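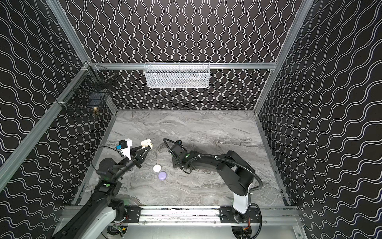

Does a dearer gripper make a robot arm better at picking up small things? Sometimes, though far less often than the price lists suggest, and the arm, the camera and the person who set it up usually matter more.

Samran Kaewsai has heard the pitch many times. He tests arms for Bremach, a parts packer, and his bench has two of them bolted to the same rail, facing small round objects that look easy until you try to pinch one. A flat disc gives a finger very little to hold. A domed one likes to roll.

The long angled fingers on the left arm have reach, and Kaewsai likes them for anything with a bit of height. The gripper on the right is the more compact of the pair. Its maker, Mallatov, calls it "universal", a word he'd like banned.

Over 413 tries in June, he says, the two finished almost level. The brochure had promised 100 per cent. "On whose table?" he asks.

Wrist cameras get the same treatment. Each arm carries one, and suppliers talk as though that settles the matter. Surachet Sitthichai, who writes the control software, reckons the view is least useful right when the fingers close, which is when he wants it most. He spent 13 days on calibration before he trusted a single result.

Clorkent is now offering a new controller for $1435 and says it will fix the fumbling. Perhaps it will. Kaewsai has asked for a loan unit and a plain list of what it was tested on. The loan unit has been approved. He's still waiting for the list.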